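Ticket 3494: search inside the book returns too many pages
Status: Solved
Opened: Nov 7, 2023
Product: Tarigan Reader, Warncombe library edition

Original report

Hi all! First off, I love having the full Bedmont philosophy list in here. I'm rereading a long history of ethics for my reading group and the search box has saved me hours. But something odd is going on. When I search for "virtue" I get 294 matching pages, and a lot of them don't have the word anywhere. Page 7 is listed twice, and it's a blank page before the preface!

What I tried:
Signed out and back in. Same count.
Switched from scrolling to single page view. Same count.
Searched "virtue" in quotes. Same count again, which surprised me.
Opened the Dostton reprint of the same book. That one works perfectly, and every result lands right on the word.

Reply from support

Thanks for such a clear write-up, the comparison with the Dostton reprint helped a lot. The Bedmont copy was scanned in March and has 2 text layers, one from the first scan and one from the corrected one. Search is reading both, and the page numbers in the old layer are shifted by the length of the front matter. Could you open Book details, choose Text source, and pick Corrected only? Then clear the saved results and run the search again.

Reply from reader

Oh, this is so much better! The blank page is gone and the chapter on Aristotle comes up first, just where I hoped it would. Quotes work now too — I tried a whole phrase about the good life and it took me straight to the footnote.
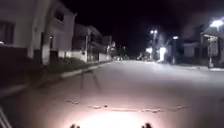
One small thing left over. My notes from before the change still point to the old page numbers, so a note I made on duty now opens in the middle of the chapter on Hume. The notes themselves are all there, word for word. Is there a way to move them in one go?

Reply from support

Yes! Go to Notes, then Repair links, and choose Match by quoted text. Any note with a highlighted passage will find its new page. Notes without a highlight have to be moved by hand, using Change page in the note's menu.

Reply from reader

Done, and it worked on every highlighted note. I had two plain ones and moved those myself. The Hume chapter is back to having only Hume notes in it — thank you so much! Happy for this to be closed.

Ticket closed by reader.
Tags: search, text layer, notes, Bedmont scans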